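I almost skipped Brinmont's open day, and I'm so glad I didn't! The firm looks after furnished apartments out in Nandorville, and lately part of the laundry and wardrobe work has gone to robots. Dayana Ocampo, the housekeeping lead, walked ten of us through the bedroom where they work on clothes.
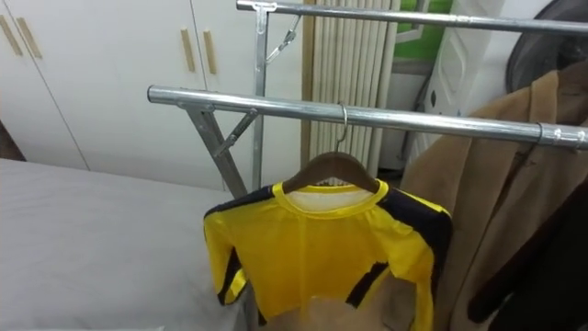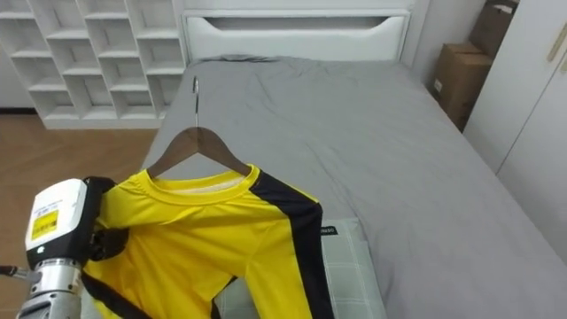
I went mostly to ask what happens to the staff. Dayana's crew is 27 people, and so far the hours are the same, but the day is different – less hanging and carrying, more checking and fixing. Somebody has to decide what the arm should try next, and a light shirt like the yellow one on its wooden hanger is a whole other job from a heavy coat, she told us. Osvaldo Lo Presti used to do shirts all morning (his shoulder hated it) and now he writes up the misses. He likes it, though he says he talks to coworkers less. I asked about pay for the new duties and got "we're working on it" – hmm. They plan another open day in March, and I'm going to ask again.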